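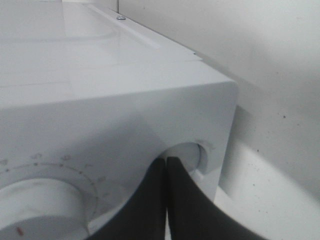
Ticket 539
Opened: 27 Sep 2024
Site: Laltach, unit 17
Item: white countertop appliance, Budmont
Category: controls
Priority: 5

Reported: large front dial stiff between the first 2 marks. Pointer does not line up with the tick marks at the off position.

Checked: knob pulled and reseated, no change. Rear screw checked for tightness, OK. Outlet tested with another load, OK.

Action: replacement knob ordered from Lorente. Existing knob left in place. Unit unplugged and tagged until the part arrives.

Status: waiting on part. Next review in October.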